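Betreff: Re: [Zweiarm-Liste] Rechter Greifer schließt zu tief, Sim-Zelle "Parri"

Hallo zusammen,

es läuft wieder, und ich muss das gleich loswerden! 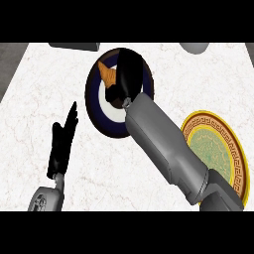 Der Greiferversatz in unserer Simulationszelle Parri war tatsächlich die Ursache für die ganze Misere vom Montag, und Wyn hatte mit seiner Vermutung völlig recht. Nach dem letzten Modellwechsel stand beim rechten Arm noch der alte Abstand zwischen Handgelenk und Fingerspitzen in der Konfiguration, beim linken war er schon umgestellt. Darum hat links jeder Test funktioniert und rechts keiner. Jetzt kommt der rechte Greifer sauber über den blauen Teller und setzt mit den Fingern am unteren Rand des orangen Dreiecks an, genau da, wo ich ihn haben will. Der linke bleibt währenddessen offen über dem freien Marmor, das ist unsere neue Warteposition. Über die freue ich mich fast noch mehr, weil die Arme sich vorher ständig ins Gehege gekommen sind.

Wyn Phillips schrieb am Montag:
> Hallo Liste, hallo Parri-Leute,
>
> wenn nur ein Arm danebengreift, würde ich zuerst den
> Werkzeugpunkt anschauen und die Kamera in Ruhe lassen.
> Habt ihr beide Seiten aus derselben Datei geladen? Bei
> Javach hatten wir mal 8 mm Unterschied zwischen links und
> rechts, und wir haben tagelang an der Kalibrierung
> gedreht, bevor einer in die Greiferdatei geschaut hat.
>
> Und noch etwas: Was macht der zweite Arm, während der
> erste greift? Wenn der keine feste Parkposition hat,
> sucht ihr euch irgendwann tot.
>
> Gruß
> Wyn

Volltreffer, in beiden Punkten. Bei uns waren es ebenfalls 8 mm, kein Witz. Für alle, die etwas Ähnliches aufbauen, mein Ablauf von heute:

1. Alte Greiferdatei komplett rausgeworfen und für beide Arme dieselbe neue eingebunden. Die Spiegelung passiert jetzt erst beim Laden, vorher gab es 2 getrennte Dateien, die langsam auseinandergelaufen sind.

2. Werkzeugpunkt rechts neu gesetzt und ohne Objekte geprüft: Fingerspitzen auf die Tischfläche fahren, Höhe ablesen, mit links vergleichen.

3. Parkposition links festgelegt. Sie liegt vor dem blauen Teller auf der linken Seite, hoch genug über der Platte, dass die Finger beim Schwenken nichts streifen.

4. Kollisionskörper am rechten Unterarm nachgezogen. Der Arm reicht bei dieser Pose über den Teller mit dem Mäanderrand hinweg, und mit dem alten, viel zu dicken Quader hat der Planer die Bewegung immer abgelehnt. Der neue folgt den abgeschrägten Kanten vom Gehäuse recht gut.

5. Schrittzahl pro Durchlauf auf 448 begrenzt, damit ein verklemmter Griff nicht ewig weiterrechnet.

Heute Nacht lasse ich 4.000 Durchläufe mit leicht verschobenen Tellern rechnen, die Auswertung kommt in den Ordner Drurari. Offen ist noch die Reibung an den Fingern. Das Dreieck ist leicht geriffelt modelliert und ich habe den Wert einfach vom Pradier-Aufbau übernommen, wo wir nur Klötze gegriffen haben. Hat jemand von euch Erfahrung mit dreieckigen, geriffelten Objekten in der Simulation? Mich würde vor allem interessieren, ob ihr die Schließkraft begrenzt oder lieber die Schließgeschwindigkeit.

Die neue Greiferdatei schicke ich gern rum, kurze Mail an mich genügt. Bitte vor dem Einspielen die alte sichern, die Gelenknamen haben sich geändert!

Wyn, tausend Dank, da schulde ich dir mindestens ein großes Stück Kuchen.

Viele Grüße
Annegret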